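3. Data and method

3.1 The clubs and the period

The study uses match records from two semi-professional football clubs, Flidimham and Demasow, who play in the same regional league. Both clubs changed their head coach during the season, and in both cases the change was made in March. The first coach of Flidimham was dismissed after a long series of defeats, while in Demasow the coach left by his own decision to work in another division. This difference is important for our analysis. A club which dismisses its coach is normally in a bad moment, and the results after such a moment tend to become better even if nothing else is changed. In the literature this is often called regression to the mean, and several earlier studies have been criticized for not taking it into account.

We selected these clubs for practical reasons also. They keep their training records in the same format, they use the same scoring sheet for the matches, and they both agreed to give us the full material and not only a summary of it. The league has few clubs with records of this quality. We are aware that a comparison of two clubs cannot support a general statement about coach changes, and in the present section we only explain how the material was prepared.

The material covers 43 league matches in total. Cup matches and friendly matches were left out, as the coaches told us that they often used these to try young players. One league match of Demasow was stopped at half time on account of heavy fog and played again on a later date. For this match only the second, complete game is included.

3.2 Coding of the matches

Each match was coded from video by two coders, who worked separately. The coders marked every recovery of the ball, the zone of the field in which it took place, and the number of passes made until the ball was lost or a shot was taken. We divided the field into 8 zones. In a pilot version we had used a finer division, but the coders did not agree well on the borders between the zones in the middle of the field, and the finer division was given up.

The final file contains 1,597 recoveries. A recovery was counted when a player took control of the ball in open play and made at least one further action with it. Throw-ins, goal kicks and free kicks were not counted as recoveries, even when they followed directly from pressure on the opponent. This rule is more strict than the one used by some other authors, and it makes our totals lower. A direct comparison with their totals should therefore not be made.

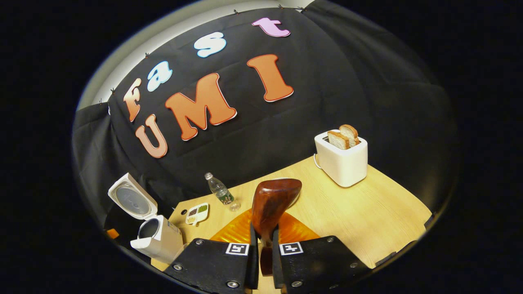 When the two coders did not agree, the sequence was watched again by both of them together and a common decision was written in the file. Most of the disagreements were about the moment when control begins. A typical case is a defender who touches the ball with the head toward a teammate under pressure. One coder would give the recovery to the defender and the other to the teammate. We decided to give it to the teammate in all such cases, and the earlier matches were corrected in accordance with this decision.

The coding was made in the Jomer program, version of July 9, 2018, with its standard settings. The only thing we changed is the set of keys for the zones, so that the order of the keys follows the direction of play of the team under study. After half time the direction was turned in the program, and the coders did not have to learn a second order.

3.3 Measures

The first measure is the share of recoveries made in the opponent's half. It is a simple measure of how high on the field a team defends. It is influenced by the score, as a team that is leading usually goes back closer to its own goal, and a team that is losing comes forward. For this reason we calculated the measure separately for the minutes in which the team was leading, level, or behind.

The second measure is the length of the attack after a recovery, expressed in passes. We did not use the time in seconds. The video of some away matches was recorded by the home club and had short cuts in it, mostly when the ball was out of play but sometimes a little before. The number of passes was not much affected by these cuts. Where a cut fell inside an attack, the attack was removed from the second measure and kept in the first.

We considered also a third measure based on the quality of the chances created, but the number of shots in the material was too small for this. We come back to this point in the discussion.

3.4 Interviews with the coaching staff

In addition to the matches, we spoke with the coaching staff of both clubs. The conversations were held at the training grounds, except for one that was held by telephone, and they followed a short list of topics: the order of the training week, the choice of players, the instructions for pressing, and the contact with the board. The list was sent in advance. We did not ask the coaches to judge the work of the person who had the position before them, although some of them did this without being asked. Such remarks were not used.

The answers were helpful mainly for the interpretation of the numbers. For instance, the new coach of Demasow explained that he did not want to change the defensive line until the players had trained it for several weeks, and that the first matches under him should be seen as matches played in the old way. If we place the border between the two periods on the day of his appointment, these matches are counted as his. If we place it on the day when the new line was first used, they belong to the earlier period. We report the results with both borders. At Flidimham the same question does not come up, as the new coach changed the line in his first match.

3.5 Comparison club

To have some control on the general development in the league, we added a smaller set of matches from a third club, Idahosa, which kept the same coach for the whole season. These matches were coded by one coder only and are not part of the totals given above. They are used only to see whether the share of high recoveries moves during the season also without a change of coach, for example when the fields become dry in spring and the game becomes faster. The style of play of this club is different from the other two, with a deep defense and long passes to one forward, and it is not an ideal comparison. A better one was not available to us.

All calculations in section 4 were made first on the full material and then again without the matches in which a player was sent off before the end of the first half.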